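## Quiénes somos

Starar estudia una pregunta concreta: si una máquina puede hacer ya las tareas de una casa. Empezamos por recoger juguetes, en viviendas amuebladas y con objetos de forma irregular.
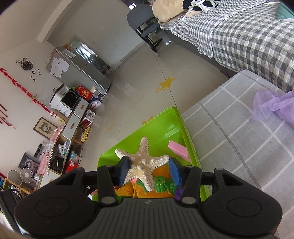
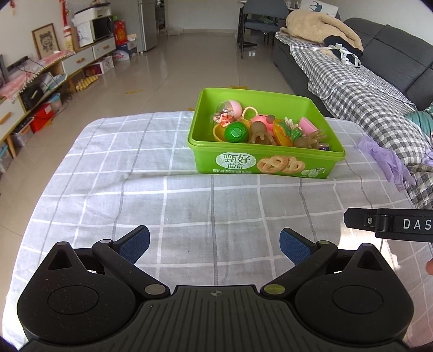 Nuestra base de ensayos, Ekum, reúne 3,000 secuencias de agarre y 243 objetos domésticos. La respuesta provisional es parcial – guardar piezas rígidas, sí; doblar ropa, todavía no. El equipo de Alto lleva el banco de taller, con 53 tareas de montaje y embalaje. Publicamos también los fallos.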